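Hasdale bench notebook
8/16/24
Pantry moth traps, third check

Back at the Hasdale bench after most of the morning spent recounting sticky cards. Writing this up before I forget which numbers I trust.

The claim from Ustadix is still that one lure covers 3000 cubic feet and catches males for the full life of the card. I have my doubts about both halves. The leaflet has no test behind it, just a graph with no units on the left side. I asked for the data in July and got the same leaflet back as a scan.

Total for all cards since we started: 2887 moths. Sounds impressive, and I expect someone at Clundalance will want to put it in a slide. It means very little by itself. The plain cards with no lure are in that total too, and they did better than they should have. If a bare piece of glue board next to a light catches moths all night, then the lure is getting credit for the light.

Moved the plain cards away from the lights last time. Catch on those dropped. Catch on the lure cards near them dropped as well, which I did not expect and can't explain. Could be the weather, could be that the store room got cleaned in between and took the larvae with it. Whoever swept did not write it in the book. Please write it in the book.

Sotomayor method for counting: grid overlay, count every square, no estimating from a corner. I went back to it after trying the shortcut (count a strip and multiply). The shortcut ran high on crowded cards and low on sparse ones, so it flatters whatever is already ahead. All the shortcut counts are crossed out in the back pages. Don't use them.

Where the food sits matters more than I allowed for. Dry goods in paper or thin film are the usual trouble, and a closed box is not a sealed box. I have seen larvae go through a folded flap without chewing anything. Anything that gets set out and handled ought to be checked at the seams before it goes back on a shelf. 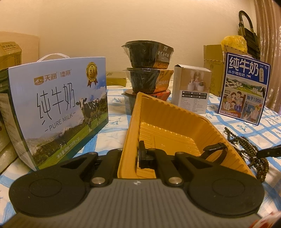 Does a trap full of moths mean the problem is going away?
It means there are adult males in the room. The females don't come to this kind of lure, and the eggs are already in the flour. A falling count over several checks would be better evidence, and even then only if the cards haven't moved and the lures are the same age.

Which brings me to lure age. Of the lures we opened, 19 have no opening date on the foil. I can work out a few from the order they were hung, the rest are guesses and I've marked them that way in the sheet. I don't want those used for the "lasts the full season" question at all. They can stay in for location.

Freezer check: put 200 grams of infested oats in the chest freezer and left it alone. Nothing moving when I took it out, but nothing moving in a cold bag is no proof. It's sitting in a jar at room temperature now with cloth over the top. Will look at it again after a couple of weeks before I say the freezer works. The last time someone called it early we had adults in the jar.

Also tried the bay leaf thing again since people keep asking. Two jars with, two without, same oats. So far I can't tell them apart, and the labels are not helping — the marker rubs off on the glass. Redo with tape.

To do:
Date every foil packet when it's opened, on the foil, not on the box
New plain cards, same glue batch as the lure cards if Ustadix will tell us which batch
Leave the lights alone until the next check
Ask Clundalance how they got "90 percent fewer" in the draft, and fewer than what
Retape bay leaf jars

If the next check still shows the plain cards keeping up, I'd stop buying the lures and spend the money on jars with proper lids. I'd like one clean set of counts first. The sheet is in the shared folder, crossed-out rows included, please don't tidy them away.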